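Keeping a shared kitchen in order: a conversation with the domestic services coordinator at Bindby

Bindby is a residential college on the northern side of the city, with seven floors and a shared kitchen on each. Residents cook for themselves on most evenings. The college provides the crockery, the cookware and the cleaning supplies, and it expects the rooms to be left fit for the next person. The domestic services coordinator is responsible for that expectation. She has held the position for three years and, before that, managed the dining room of a regional conference centre.

She met us in the ground floor kitchen during the mid-semester break, when the building was quiet. The following account has been edited for length. In keeping with the policy of this newsletter, staff members are identified by position only.

The coordinator began by explaining how the kitchens had been run before her appointment. Each resident was once issued with a personal set of dishes in first year and was responsible for it until departure. The arrangement was simple to administer and unpopular in practice.

"Students had a plate, a bowl and a mug with a number painted on the base," she said. "If you broke yours, you borrowed somebody else's, and then that person went looking for it. We had a lot of correspondence about bowls. When the sets came back at the end of the year, very few of them were complete."

The college moved to common stock two years ago. Plates, trays and vessels now belong to the kitchen and stay in it. The coordinator described the change as a modest saving and a considerable improvement in temper. Complaints about missing items, which had been a regular matter at residents' meetings, are now uncommon.

Common stock brought its own difficulty. Dishes that belong to everyone are easily left for someone else to wash. In the first semester of the new system, the sinks were frequently full by eight in the evening, and the cleaning staff were spending the first part of each morning on washing-up that was not part of their duties.

"Our cleaners do floors, benches, bins and ovens," the coordinator said. "They are not there to scrape dinner off a plate. I was quite firm about that, and I had the support of the dean. The contract is for 28 hours a week across the building, and every hour at the sink is an hour taken from a bathroom."

Her response was a short set of rules, displayed beside each sink and included in the residents' handbook. Dishes are to be washed by whoever used them, on the same evening. Nothing is to be left soaking overnight. The table is to be cleared and wiped before the room is left. She considers the last of these the most important. 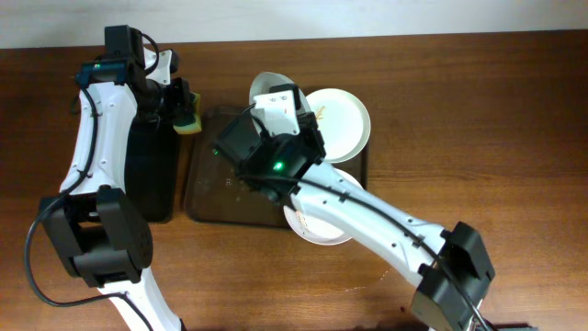
The choice of a table for washing-up practice and for sorting clean dishes was one of the first matters the coordinator settled with the residents. Bench space beside the sinks is limited, and in the older kitchens there is room for a drying rack and very little else. She asked that plates be brought to the table, checked on both sides and grouped with others of their kind before being put away. A brown wooden surface serves well for this, she said, as white plates stand out plainly against it and a mark on the rim is quickly noticed. Dark trays are harder to judge in poor light and are best tilted towards a window or wiped over with a cloth, whatever they look like. She also asks that a sponge be at hand during the sorting, of the ordinary yellow and green sort, so that a missed spot can be dealt with on the way past.

"People think the job finishes at the sink," she said. "You rinse the plate, you put it in the rack, you go back to your room. Then somebody takes it out the next day and there is egg on the back. I would like it looked at once more before it goes in the cupboard. It takes no time at all."

Asked about sponges, the coordinator had a good deal to say. The kitchens are supplied from a monthly order placed through Trovilo, the college's household supplier, and sponges are the item most often requested outside the schedule. She attributes this partly to use and partly to misuse. Sponges are taken for cleaning bicycles and shoes, and some are left at the bottom of the sink, where they deteriorate quickly.

Her instructions on the subject are detailed. The soft side is used first, with hot water and a small amount of detergent. The abrasive side is for baked-on food and is kept away from anything with a coating. After use the sponge is rinsed until the water runs clear, squeezed out and stood on its edge. It is replaced weekly, and sooner if it smells. The old one may be used on the bin lids before it is thrown out.

"I had a resident ask me whether you could put a sponge through the dishwasher," she said. "We don't have dishwashers in the floor kitchens, so it was a theoretical question. I told him to buy a new one if he was worried, or to come and see me and I would give him one. He came and saw me."

The absence of dishwashers is a recurring subject. A proposal to install them was costed last September and deferred. The electrical supply to the upper floors would have needed to be upgraded, and the coordinator was not persuaded that the machines would be emptied by residents any more reliably than the racks. She acknowledged that opinion in the building was divided.

The selection of crockery has been a gradual process. The coordinator inherited a mixture of patterned plates, many of them donated by former residents, and replaced them with plain white as they wore out. She now buys only designs that the manufacturer undertakes to keep in production. The most recent purchase was from the Lazăr range, which she chose after testing a small number of plates in the staff kitchen for a full term.

"They stack properly, which I can't say for the ones we had," she said. "The old plates had a deep foot and they rocked. If you piled up more than a few, the whole lot leaned. I used to find them spread over every shelf in the cupboard, and there was no room for anything else."

Trays were introduced at the request of residents who preferred to eat in their rooms. The college had previously discouraged the practice, on the grounds that dishes carried upstairs tended not to return. The coordinator took the view that it was happening in any case and that a tray at least kept the plate, the cup and the cutlery together on the way back. Losses have fallen, although she would not claim that the trays alone were responsible.

She prefers a tray with a raised rim for this reason. A flat board is adequate on a bench but unsafe on a staircase with a full bowl of soup. Rounded corners are easier to clean, in her experience, as food does not collect in them. Trays are washed in the same way as plates and are dried upright. They should never be put away damp in a stack.

Storage is arranged identically in every kitchen, so that a resident who moves floors can find what is needed. Plates are kept on the lower shelf at bench height and bowls on the shelf above them. Trays stand on their long edges in the narrow cupboard beside the oven. Translucent vessels, used mainly for salads and for mixing, are kept apart from the heavier dishes, which scratch them. The labels inside the cupboard doors were prepared by the college office and are replaced each year before the new intake arrives.

An inspection takes place once a fortnight. The coordinator visits each kitchen herself and completes a single page for the floor noticeboard. There is no scoring. She records what was in order, what was not, and anything that requires repair. A floor that has had two unsatisfactory visits in succession is invited to a meeting, at which tea is served.

"It is a proper tea," she said. "I bake for it. I don't see any point in calling people together to be cross with them over a packet biscuit. We sit down, we talk about what has gone wrong, and then we wash up together and I show them how I would like it done. Some of them have never been shown, and that is no fault of theirs."

The demonstration has since become part of orientation. Groups of new residents spend a short session at the kitchen table, clearing, washing and sorting a set of used dishes under the coordinator's guidance. She starts with the glassware while the water is cleanest and proceeds to plates, trays and finally pans. She asks participants to scrape everything into the food waste caddy first. The greatest part of the mess in any sink, she said, is food that ought never to have reached it.

The coordinator was asked whether she found the same habits in her own home. She said that she lived with two teenagers and would decline to comment further.

Work planned for the remainder of the year is modest. The kitchen on the third floor is to have its bench resurfaced, and the drying racks throughout the building will be replaced with a deeper model. A trial of refillable detergent bottles from Zikuvbridge is under way on two floors. The coordinator has received favourable comments about the bottles and several unfavourable ones about the scent, and she has asked the supplier for an unscented alternative.

Residents wishing to request replacement crockery, trays or sponges should do so at the domestic services office, Room 302, or leave a note in the folder on the back of the kitchen door. Broken items should be wrapped in newspaper before being placed in the bin. Dishes found in stairwells, laundries or the courtyard may be returned to any kitchen, and no explanation will be sought.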